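Skundosville Oral History and Sound Archive
Progress report to the Flandthorpe Fund, second period, through July

Prepared by Nkechi Akande, project lead

Where we are

When we applied for this grant we said we would transfer, catalog and put online the reel and cassette collection of the old Skundosville Grange Hall. We also said the collection was in "fair to good condition." I wrote that sentence and I would like it back. The boxes on top were in fair to good condition. The boxes under them had spent several decades beneath a window that did not fully close.

Even so, the work is moving. All the cassettes are now transferred. The reels are a little over half done, and the ones that remain are the ones we have been putting off. We are behind on the catalog, ahead on the interviews, and exactly on budget, a result I have checked twice out of suspicion.

Transfers

Most of this period went into the reels. Dorottya Juhász has handled every one of them, and she has developed a system of colored stickers that runs from green (play it) through orange (clean it, then play it) to purple (leave the room and think). We currently have 25 purples. Seven were purple last time and are now orange, so the system does run in both directions.

The tapes themselves are a mixed bag. We have the full set of harvest suppers, including speeches. We have a very long discussion about whether to repaint the hall, held over several evenings, in which the hall is not repainted. We also have a woman named only as Mrs. Onyeka's aunt telling the story of how the creek was moved in 1930, which every local history mentions and none explains. She explains it. It had to do with a property line and a mule, and it will be the first recording we put up.

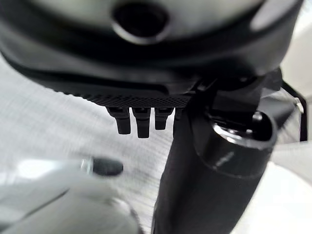
The labels have been less help. Whoever ran the recorder in the early years wrote "music" on almost everything, including the speeches. One box marked "Important" turned out to hold a single reel of people looking for an extension cord. We have kept it, on the grounds that it is the only recording where everyone talks naturally.

Catalog

This is the part that is late. We planned for one entry per tape and found that a tape in this collection is rarely one thing. A supper runs into a choir practice, which runs into somebody's radio. Each piece needs its own entry, with names where we can get them, and getting names means calling people who would much sooner talk about their knees.

We chose Nusum for the catalog software after trying it for a month. It does what we need and it exports cleanly. It also insists on a country for every entry, so the public record will show, many times over, that Skundosville is in the United States.

I expect the catalog to catch up by the end of the next period. The original plan had it finished by now, and I am not going to pretend the plan was wrong. I was slow to see how much splitting the tapes would need, and I should have raised it in the first report.

Interviews

We promised new interviews with people who remember the hall when it was in regular use. We are three past our target. This is mostly the work of word getting around, helped by the fact that two families disagree about who built the stage, and each has been sending us relatives.

The listening afternoon in the library went well. We played four short clips and left plenty of time for talk, which was wise, as the second clip was interrupted by a man in the third row who recognized himself at age nine. He has since corrected two of our dates and one of our spellings. He was right each time.

Money

Spending matches the budget apart from two lines. Storage boxes cost more than we planned because we had to replace the damp ones. Travel cost less because most of the people we wanted to interview preferred to come to us and have a look at the place. We moved the difference from one line to the other, as your office agreed in the spring. The full table is attached.

Next period

We will finish the remaining reels, except for any purples that Dorottya judges should go to an outside lab. I will send a quote for those before we commit to anything. The first set of recordings goes online with the creek story at the front. The catalog will be brought level with the transfers.

We would also like to discuss moving the final event from the library to the hall itself. The hall has chairs, a working stove and, as of this spring, a window that closes. It still has not been repainted.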